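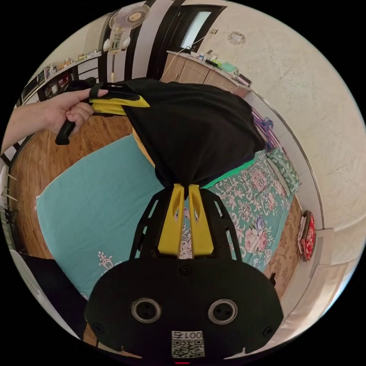 深色薄布的整理放在床面上做，比放在桌面上做更容易控制尺寸。床面的宽度通常大于布的对角线，布角落下后不会垂到台面以外，四条边可以一次摊平。底层铺物的颜色对找边有直接影响：黑布提在青绿底、粉紫玫瑰加白色卷叶的床单上方时，布边与底色的明度差足够大，边线走向不用凑近就能辨认；换成深灰或藏青的床单，同样的布要靠手摸才能找到缝边。左侧那块绿松石色的床垫罩图案很少，只在下缘附近有一处白色小装饰，用来对角比花床单更省眼力。枕头和其他叠好的东西靠墙归拢，中间留出的面积就是操作面积。

图集编号：139
栏目：Drelalow 居家整理图录 / 卧室 / 床面作业
更新：03/02/2025
浏览：1,216

简介

本图集收录床面整理的单步记录，对象为薄布、床单、床垫罩和枕类。每条只记一个动作或一个状态，文字限于尺寸关系、摆放位置和操作顺序。洗涤方法、面料鉴别和选购意见见其他栏目，本页不重复。

图注

黑布，提起状态。两处夹持，一处在布的左上角，一处在布的下端尖角。布身在两点之间拉开，成一整片垂坠。

床面，左为床垫罩，右为花床单。花床单靠黑布一侧的上缘有一道绿色条边，可以当作直线基准使用。

床的右上部，叠起的绿色花纹枕头，旁边是紫蓝条纹的一捆物品，贴墙放置。

床外，一侧是暖棕色木纹地板，一侧是棕底带米色花纹的地毯。红色靠垫带白色流苏，立在墙根。

操作说明：薄布的提起与落平

一、清出床面。枕头、被子、散放的衣物移到靠墙一侧，叠放高度以不挡手臂为限。床面上残留的小件（发夹、遥控器、充电线）先收走，布落下以后再找很费事。

二、找角。先找带缝边交汇的角，再沿缝边滑到相邻的角。裁剪不规则的布没有标准直角，取最接近直角的两个点。

三、提起。两个夹持点之间保持轻微张力，布面出现明显斜纹时说明张力方向偏了，放松一侧后重新拉直。张力过大时针织类薄布的边缘会拉成波浪形，叠好以后边线对不齐。

四、落平。下缘先接触床面，上缘随后放下，方向与床的长边平行。布下若夹有空气，用手掌从中线向两侧推出。

五、对基准线。床单的条边、床垫的缝线、床沿都可以用。一次作业只选一条基准线，中途不换。

六、对折。第一次对折后检查两层的角，误差在一指宽以内可以继续，超过则展开重来。折数越多，误差累计越明显。

七、移出。叠好的布从床面托起，不要拖行。花床单摩擦较大，拖行会使最下层移位。

底层铺物的选择

深色布配浅色或中等明度的底层。浅色布配深色底层。花纹底层适合找外轮廓，不适合看折线，折线部分最好落在素色区域内完成。床面同时铺有两种织物时，把外轮廓的对齐放在花纹一侧，把折叠放在素色一侧，中间移动一次即可。

两种铺物的交界处往往有高低差，薄布压在交界线上会出现一道浅痕。对平整度有要求的布要避开这条线。

床单本身没有拉平时，上面的一切对齐都不准。先拉床单四角，再放布。床单尺寸小于床垫的，露出的部分以床垫罩补齐，罩面起皱同样要先处理。

枕类与靠垫

枕头对折后高度增加，占床面的面积减少，适合短时间内腾位置。对折状态不宜过夜，填充物为纤维棉的枕芯会留下中缝。花纹枕套对折时花纹朝外，复位时便于判断正反。

带流苏的靠垫不要压在布下或夹在叠好的布之间，流苏容易带起薄布的线头。立放靠墙时流苏朝外，底边离踢脚线留一点空隙，打扫时可以直接抽走。

条纹织物成捆存放时条纹方向一致，取用时从外层取。捆的直径大于枕头厚度时，应放在枕头外侧靠墙，避免滚到床面中央。

地面

床两侧地面材质不同的房间，落地的布处理方式也不同。木地板一侧，掉落的布抖一次即可复位；地毯一侧，深色布会粘上毯绒，需用粘毛滚筒单向滚过再叠。图集内多数深色布的作业都安排在靠地板的一侧起手。

用具

Harb 折叠板，硬质，用于第三次以后的对折定宽。布厚小于折叠板厚度时折线偏松，抽板后再压一次。

Funley 布艺收纳盒，本栏目用的是中号，一盒放薄布 9 块，竖放，折边朝上。

Drakar 粘毛滚筒，撕纸式。滚筒宽度小于手掌宽度的型号在大幅布上效率低，本栏目没有采用。

读者留言

问过折叠板能不能用硬纸板代替的那位：可以，纸板边缘贴一层胶带，毛边会刮薄布。

有人提到黑布叠好后折线发白。多为表面绒毛倒伏，蒸汽距布面一掌远走一遍，晾凉后再入盒。深色绒类不要压重物。

床垫罩总往一边跑，四角加松紧带，固定点放在床垫底面。只在侧边加别针的做法本栏目试过 7 次，翻身频繁的床上保持不到第二天。

布太大，一个人提不起两个角怎么办：先在床面上对折一次，再提对折后的两角，落点仍按基准线走。

勘误

第 9 条旧图注中“折边朝下”应为“折边朝上”，已改。六月更新的收纳盒尺寸表单独成页，本页旧表撤下。

同栏目其他图集

床单四角的固定
枕套正反与拉链位置
靠垫立放与平放
地毯边缘的压平
薄毯入盒前的定宽

返回 Drelalow 居家整理图录首页　|　上一图集　|　下一图集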